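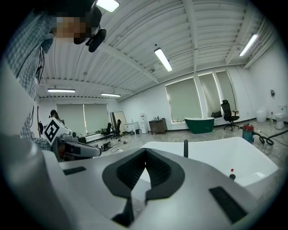 Most of what goes wrong in a recording goes wrong in the clock, Kalevi Oksanen maintains, and the people who blame the gripper have usually not plotted their timestamps. It is an unglamorous position for a feature on manipulation software, but the team at Skendik has spent most of a year acting on it.

ROBOTICS / Software & Tooling

The subject is Fludau, the recording and alignment stack that Skendik uses to turn demonstrations made with hand-held grippers into training data for a control policy. An operator carries the gripper, does the task, and the software is left to work out where the tool was, how far the jaws were open, and what the camera saw at the moment of contact. Each of those three streams comes from a different device. Each device has its own idea of the time.

Early versions of Fludau aligned everything by arrival. A frame was stamped when the host received it, and so was the jaw reading. Under light load this works well enough to fool a reviewer. Under heavy load the camera frames queue while the jaw readings do not, and the policy learns to close a little before it should. Visitación Villanueva traced the fault by having an operator tap the gripper against a table edge at the start and end of each recording. The tap shows as a spike in the accelerometer trace and as a sudden stop in the image motion. The gap between them is the offset, and the change in the gap over the recording is the drift.

The current release, which the team dates only as "January," fits both terms. It stamps every packet at the source, estimates a linear clock model per device, and resamples onto a common grid. A recording with a residual above 4 milliseconds is held back for review. In the last internal batch of 1167 recordings, 316 were held under the old arrival-time scheme. Villanueva would not give the equivalent count for the new one until the batch has been reprocessed twice and the two results agree.

Markers and drift

Pose is the second problem. Fludau runs visual-inertial odometry on the wrist camera, and odometry drifts. In a room with plain walls and a pale floor the drift is worse, as the tracker has few corners to hold on to and the ones it finds on ceiling fixtures are far away. Windows with the blinds down help with exposure and do nothing for texture.

Fiducial markers supply the correction. A printed square pattern on a cube gives the detector a face to read from most directions, and the known side length gives scale. When one gripper's camera sees the marker on another, the software adds a relative pose constraint between the two tools. The solver is a sliding-window factor graph. Inertial terms link neighboring states, visual landmarks link states across the window, and marker sightings link the two grippers to each other.

Iñaki Bravo, who wrote the solver, is cautious about marker constraints. A square seen nearly face-on has two plausible orientations that reproject almost equally well, and a detector that picks the wrong one will report it with full confidence. Fludau keeps both hypotheses for several frames and drops one only when the inertial data clearly rules it out.

"A missing detection costs us some accuracy," Bravo said. "A flipped one bends the whole trajectory."

The relative term also has to respect the clock model. If two grippers are moving toward each other at a combined meter per second, a timing error of ten milliseconds puts a full centimeter into the distance between them. The marker residual and the time offset are therefore solved jointly in a final offline pass – the one step Bravo would not simplify when the team cut the pipeline down last summer.

What the planner gets

The output is a pair of tool trajectories in a shared frame, with jaw width and images attached. None of it refers to any particular arm. That separation is deliberate, and it moves work downstream: a person can reach behind a fixture in ways a six-joint arm cannot. Skendik runs each trajectory through a kinematic filter named Angelovski, which solves inverse kinematics along the path for a chosen arm and base position and marks the segments that exceed joint or speed limits.

The filter does not discard a recording for one bad segment. It tries small shifts of the base first, then a modest time stretch, and only then cuts. Cuts are stored as masks over the original file, so a change of arm means rerunning the filter and leaves the recording alone. Begoñe Zabala, who maintains the tooling, said the masks have saved more disk space than compression has.

Her own complaint is with the viewer. It loads whole recordings into memory and becomes sluggish past 1000 frames. A chunked version exists on a branch. It seeks correctly forward and, as of this writing, incorrectly backward.

Open items

Rolling shutter is modeled with a fixed readout time, which is wrong when exposure changes. Jaw width is measured at the motor side of the linkage on one gripper version and at the finger on another, and the calibration file does not say which. Soft contact pads compress under load, so the reported width on a firm grasp reads smaller than the object. A correction table is planned.

Replay on hardware starts next at the Salldale site, with open-loop trajectories at half speed before any learned policy is allowed to drive the arm.

We use cookies to remember your reading preferences. Accept | Manage settings

Comments (3)

Marjorie Ackroyd
Does the tap at the end survive if the operator puts the tool down hard? We had set-down spikes picked up as sync taps and the drift estimate went negative.

tp_lathe
Two taps with a fixed gap between them fixes that. Search for the pair.

gridsearch_gus
Please put the jaw width measurement point in the file header. I lost most of a month to that on a different stack.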